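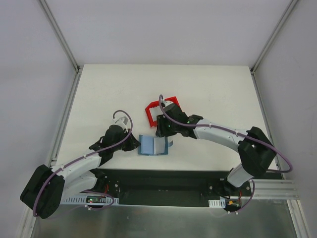 Why do restaurants sell some drinks for less than they cost to pour?

A cheap drink brings in people who then order food, and the food is where the money gets made back. The drink is paid for out of the same pocket as the sign outside.

Chapter 5
The Loss Leader and the Onion Basket

Most of us learned about pricing from a laminated card propped against the ketchup. The card had a picture of something blue on it, the price was absurdly small, and we felt we'd caught the restaurant in a mistake. We ordered two. We also ordered the onion basket, because you can't drink something blue on an empty stomach, and left having spent what we always spend plus parking.

This chapter is about that card. Chapter 4 dealt with menus that stay put: how a dish is costed, what goes into overhead, why soup is so kind to its owner. A promotion is a different animal. It has a start date, an end date and a poster, and it is usually the idea of someone who won't be working the bar that night.

We'll follow one case the whole way through. Stalberg is a chain of family restaurants with 23 locations, most of them near a highway exit. One January, when its dining rooms were quiet enough to hear the ice machine, the chain began selling a plum punch called the Vornport for 97 cents. The recipe came from Jozefína Říha, who ran the beverage program and had meant it to sell for a good deal more. The price came from Eduard Danko in marketing, who felt that a dollar lacked drama.

The punch cost 105 cents to make. That figure covers the rum, the plum syrup, the juice, the ice, the paper straw and the slice of orange, and leaves out the bartender, who was there anyway. So every glass lost the company eight cents before anyone had washed it. Říha pointed this out in a memo. Danko replied that she could drop the orange. The orange stayed, and the two of them communicated mainly by calendar invitation until spring.

Was it a bad idea? You can't tell from the glass. Eight cents is a small price for getting a hungry person through the door, and a silly one for a person who was coming in regardless and now pays less for a drink. It gets sillier still if that person settles into a booth with one punch and a crossword while a party of four waits by the coat rack. The manager of the Beneš Road location, Miloslav Havlíček, had several such guests and knew all their names by the second week.

To sort this out we need three tools. The first is contribution margin, meaning what a sale leaves behind after its own direct costs are paid. The second is the attachment rate, the share of promoted drinks that leave the kitchen with company. The third is cannibalization, a grim word for the moment when your cheap punch eats your expensive margarita.

Section 5.1 works through the Vornport glass by glass. Section 5.2 turns to Iria, a smaller rival across the highway that answered with free bread and did rather well out of it. Section 5.3 covers limits, such as one per guest or only with an entree, and the many ways guests get around them.

Before you go on, find a promotional card from a restaurant near you and read the small print on the back. Write down every condition. Keep it with your notes, as you'll need it for the exercises in 5.3, and try to keep the ketchup off it.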